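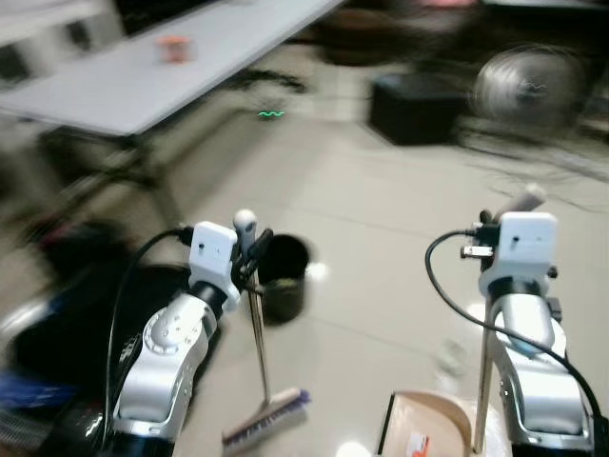 January 9, 2021

Spent most of the day on the Budley tender papers. The district sent them at last, 60 pages, with the bidder addresses left in on every sheet. I suspect whoever scanned them was told to take those out and forgot.

There were three bids for the pump station contract: Wultent, Bilo and a firm called Higuchi Works. Wultent won. Bilo and Higuchi Works both priced the job 5 percent higher, almost to the dollar, and their cover letters have the same typing mistake in the second paragraph ("maintainance"). Both give the same suite number. I called the building and the woman at the desk said the suite was a mail drop. She wouldn't say who rents it.

Tomoyo Ueda called back after lunch. She worked in the district purchasing office until last February and is willing to talk but not to be named in print. She says the opening of bids was put off by 2 days and she was never given the reason. She remembers the Bilo envelope coming in during those days. She has no paper to prove it. I asked whether the log would show it and she said it should, if it is still the same log.
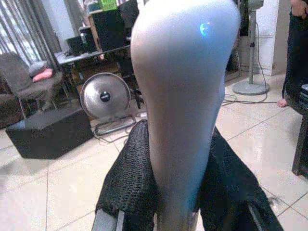 I wrote to Wultent with a list of questions and gave them until the end of next week. Sent the same list to the bank that put up the bid bonds for all three firms. That part bothers me more than the addresses. One bank can have three customers, but the bonds are numbered in a row.

Sadao Ichikawa read my draft this evening and cut a third of it. He wants the word "shell" out until we have the company filings. I argued, then took it out. He also wants a second source on the delay. Fair enough.

The filings cost 50 dollars each and the registry only takes checks. Mailed one tonight for Bilo. Will do Higuchi Works when the paper pays me back for the last lot.

Cold all day, had soup. Need to call the district clerk in the morning and ask for the bid log by name.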